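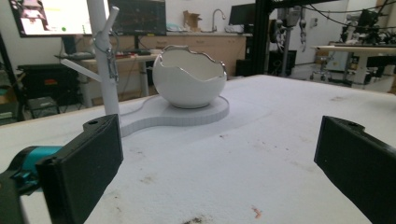
3.2 Display items and support surface

The main test item was a white glazed ceramic bowl in the form of a cracked eggshell. Its upper edge is jagged and carries a thin metallic trim (Figure 2). Bowls of this type are sold as jewelry dishes, and the Surkell catalog of household ceramics, which we used for item selection, lists 11 variants with an irregular rim. We chose this one for its glossy body and bright edge, both of which complicate any estimate of rim height from a single view.
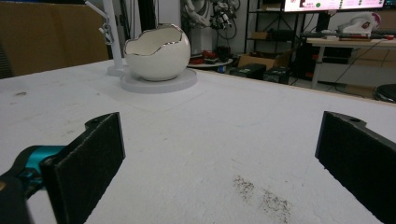

Rim height was defined as the vertical distance from the upper face of the base to the highest point of the edge. A circular rim needs one such value; a jagged rim needs at least a maximum and a minimum, and we report both. The bowl was kept on its flat base throughout, with the white pole of the stand behind it. The pole and its short arms were treated as part of the item — removing them would have changed the outline against the background.

Figure 2. Egg-shaped bowl and stand on the white work table.

The table was not cleaned between placements. Dark specks and faint smudges on the top were left where they lay, and the same condition applies to all 3,653 views in the Nastalstead set. 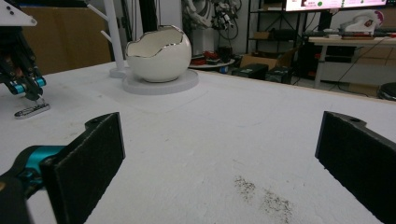

Views in which the trim could not be separated from a highlight on the glaze were marked as uncertain and kept. Roughly 1,000 views fell into this group. They are included in the totals of Section 4 but left out of the rim height averages, where a false edge would shift the minimum more than the maximum.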